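Ticket 3263
Subject: Two-arm cell at Porneck bench stops on pickup, people working around it
Site: Demton, small parts room
Opened by: day shift lead
Priority: normal
Status: closed, follow-up open with Stidness

Reported problem

The cell halts on pickup with "grip not confirmed" and waits for someone to clear it. It started in June after the Stidness update. The screen asks the operator to confirm, the operator walks over from packing, confirms, walks back, and it asks again. On the worst shift we logged 30 stops. Before the update it was two or three.

Please also read the part about staffing below. The fault is annoying but the staffing is why I opened this.

What we tried first

Restarted the controller. No change.
Restarted the controller and both arms, in the order given in the Godoy manual. No change.
Wiped the gripper fingers and the camera windows. Fewer stops for an hour, then the same as before.
Swapped the overhead light for the spare. No change, swapped it back.

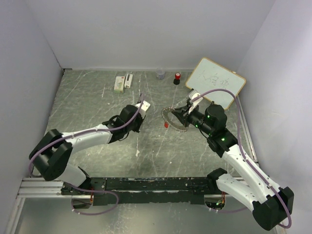 The stops do not come evenly. Flat, thin parts are the worst, and anything boxed goes through without trouble. Night shift says the same. Their notes are on paper in the binder next to the cell, and somebody should type them in, as support can't see the binder.

Staffing

When the cell came in, the bench went from three people to one. The other two moved to packing and receiving. The plan said the one person left would check on the cell now and then and spend the rest of the shift on rework. With this many stops there is no rework getting done. It goes on the shelf and the next shift finds it there.

The operators also say they no longer know if a stop is their problem or maintenance's. Under the old setup you fixed what was in your hands. Now there is a screen with a code on it, and the code list we were given has 213 entries, most of them written for the people who built the thing. Two operators have asked for proper training. One has asked to go back to hand sorting, and I passed that on to the office separately.

Reply from support, morning

Thanks for the detail. Please send the log for one full shift and tell us which grip profile is loaded. It is on the second settings page, bottom line.

Reply from site, same day, 2:40 p.m.

Log attached. Profile says 194. I don't know what it was before the update. It isn't written down anywhere that I can find.

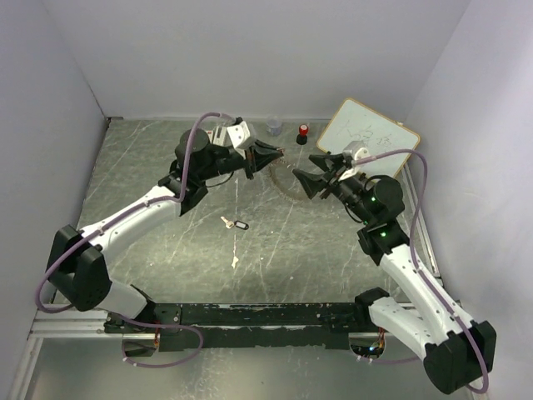

Is there a way to let the operator change the profile without the maintenance password? Maintenance is one person on days and on call at night, and a wait of roughly an hour is normal. If the operators can be trusted to clear a stop, they can be trusted to pick a profile from a list.

Reply from support

Profile 194 is the general default. The update resets to it if no site profile has been saved, and yours was not. It expects a thicker part than the flat ones in your log, so the grip check fails even when the part is held. Load the thin part profile and save it as the site profile – the save is a separate step and is easy to miss.

On the password: yes, there is an operator level that allows profile choice only. Your maintenance person can turn it on. We have sent the page.

Result

Thin part profile loaded and saved. Ran it over two shifts. One stop on days, three on nights, all cleared from the screen without calling anyone. Operator level turned on for both shifts.

Still open

Stidness to send a shorter code list covering only what an operator can clear.
Training for the two who asked, plus whoever covers breaks.
Update notes to go to the shift leads before an install – last time they went to the office only.
Rework shelf is still full from June. We have asked for one person back from packing until it is cleared, no answer yet.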